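Selling your small business: stuff I get asked

Do I need a lawyer before the letter of intent?
I'd say yes! I signed mine with Muritz first and regretted it by Tuesday.

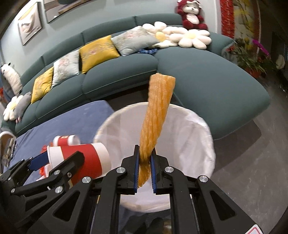
The exclusivity clause tied me up for 30 days.

Asset sale or stock sale?
Ask your tax person early (mine changed my mind). 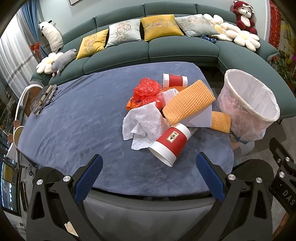 Pentti Peltonen: our buyer wanted assets only, and the landlord had to sign off on the lease.

What's an earnout?
Part of the price, paid later if you hit targets. 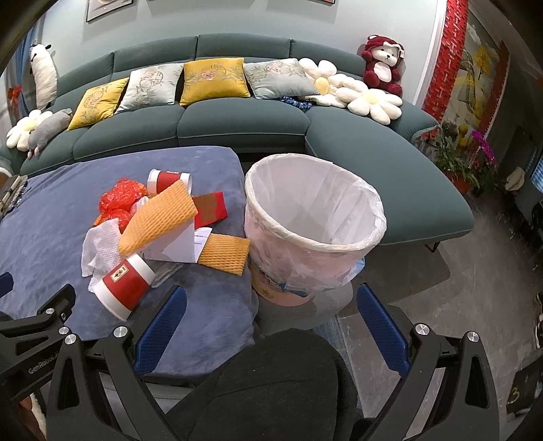 3 min read

Mine ran nine months.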